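Glue for loose chair joints?

lubica_p
Posted September 22, 2006
Hello all. I have four old kitchen chairs and the legs are moving in the joints. My neighbor recommends Cirard glue, but in the shop they gave me Fedine. Which one is correct for old wood? I sanded one joint with 400 paper already.

Declan Faulkner
400 is too fine, the glue wants some tooth. Use 181 or whatever is near it. And Fedine is fine.

lubica_p
Thank you, but I do not find 181 paper in any shop. Is it maybe 180?

Declan Faulkner
Typo. 180.

Brodie G
I disagree about sanding. You make the tenon thinner and it will be loose again by November. Scrape off the old glue only.

lubica_p
I understand. Then I will scrape the other three.

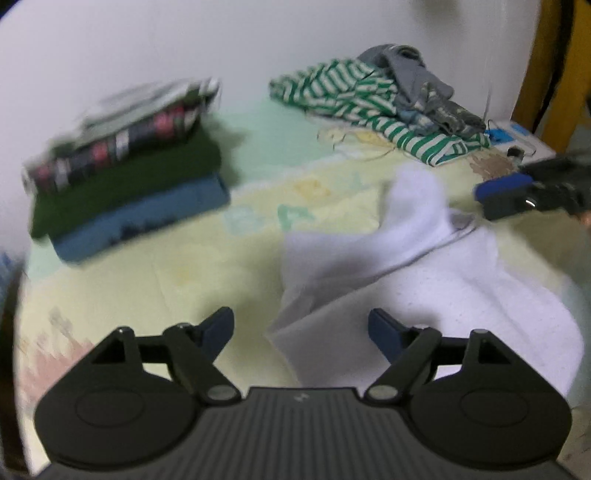

Ermanno
Brodie is right, and please clamp it overnight. With Cirard I had a joint open after one winter.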